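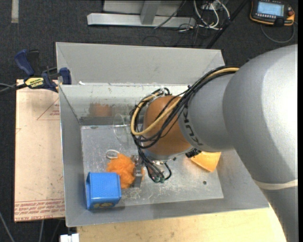
Flindolstead Allotment Association, minutes of the April meeting

Held in the back room of the Malik café, 7.30pm. Adeel Hashmi in the chair, Mwanahawa Mfinanga taking the minutes. Apologies were read. The same people as last time.

**1. Last meeting**

Agreed as correct, apart from the line saying the water trough had been "repaired". Mr Hashmi asked for this to be changed to "looked at". Changed.

**2. Water supply**

Cundano have written again to offer us a rainwater system for the top plots. They say it would cut our mains use by 95 per cent. Ms Mfinanga asked what that figure was based on and Mr Hashmi read out the paragraph, which did not say. A member from the lower path pointed out that the top plots have no roofs to collect rain from except two sheds, one of which leaks.

The price is £526 before fitting. Nobody present could find the cost of fitting anywhere in the letter. It was asked whether Cundano had visited the site. They have seen it on a map.

Agreed: write back asking for the full price, the basis for the saving, and the name of another allotment that has the system. No money to be spent until all of these arrive. Action: MM.

**3. Compost**

Gedix delivered the trial load by the gate. Opinions differed. Two members thought it was decent stuff and have used it on their beans. Others found bits of plastic in it, and one had brought a jam jar of them to the meeting. The jar went round the table.

The Gedix leaflet says the compost is "100 per cent natural". The meeting did not feel that the jar supported this. Mr Hashmi said every supplier gets a bad load now and then. Ms Mfinanga said she would accept that if this had not been the load they chose in order to win our custom.

Agreed: no order this spring. The jar to be kept in the hut. Anyone who still wants the rest of the heap may take it away in their own barrow.

**4. Slugs**

The beer trap experiment was reported on. Plots 9 and 14 put traps out, plot 11 did not. Plot 11 has the best lettuces. The owner of plot 9 argued that his traps had drawn the slugs away from plot 11, and this was discussed for longer than the time allowed. A proposal to buy beer out of association funds was not seconded.

**5. Open day**

The council would like us to hold an open day on a Saturday in the summer, to "showcase the benefits of growing". It is offering a banner. Ms Mfinanga asked if it was also offering toilets, parking or insurance. It is offering a banner.

Mr Hashmi was in favour and thought it might bring down the number of empty plots. It was noted that we have a waiting list and that the plots are empty while the council deals with the paperwork. He agreed that this was a fair point but would still like to have the day. Put to a vote and carried narrowly, on condition that the council answers in writing on insurance first. Action: AH.

**6. Any other business**

- The padlock code has been changed. Please do not write it on the gate.
- The strimmer starts, according to the person who last used it. To be tested before anyone pays for petrol.
- Rhubarb is going missing from the middle plots again. A sign was suggested. It was remembered that the last sign went missing too.

Closed at 9.10pm. Next meeting in the same room, unless the café puts up the hire charge, in which case the hut.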